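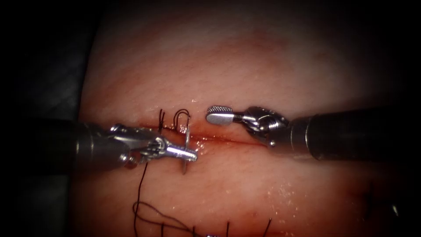 Chore automation is the use of general-purpose machines for manual tasks that people do at home or on a shop floor, such as folding, mending, wiping, sorting and loading. The term usually leaves out single-purpose appliances like the dishwasher and the sewing machine, which do one job well because the job was redesigned to suit them. Whether general-purpose machines can do such work at all is disputed, and most claims that they can rest on short demonstrations.

Needlework

Stitching is often put forward as proof that robot hands are ready for fine work. Surgical instruments with jointed wrists can hold a curved needle and draw thread through soft material, and suturing pads have become a common test piece. Supporters argue that a machine able to close a cut could also darn a sock or sew on a button. The comparison is weak. Instruments of this kind have mostly been steered by a trained person, and a pad stays where it is put. A torn shirt slides, bunches up and has to be turned over. Thread is a further problem, as slack loops tangle and cover the spot where the next stitch should go.

Household trials

The Promska trial placed two-armed machines in 16 homes and asked them to clear a table, fold towels and load a washer. Its organizers reported success on most towels. Their figures left out attempts in which a person stepped in, and the washer task was dropped before the trial ended. Residents said they had begun tidying up before the machine started, so that it would not get stuck.

A later product, the Custadano, was sold as a laundry helper. It needed some 5 minutes to fold a shirt and did not handle fitted sheets. Buttons and mending were promised for an update that has not been released.

Shop-floor use

Results are better where the work repeats. At the Skistness upholstery plant, a pair of arms loads cut panels onto a stitching table, and 2 workers straighten the fabric and rethread the needle. Management describes the line as automated. In March the plant logged 2056 panels, without saying how many had been corrected by hand.

Criticism

The Yin checklist, used by some reviewers, asks whether a demonstration was run without an operator, whether failed attempts were counted, and whether the objects were new to the machine. Few published chore demonstrations answer all of these. Critics also point to editing and sped-up footage, and to the time spent on setup, which is rarely included in the totals.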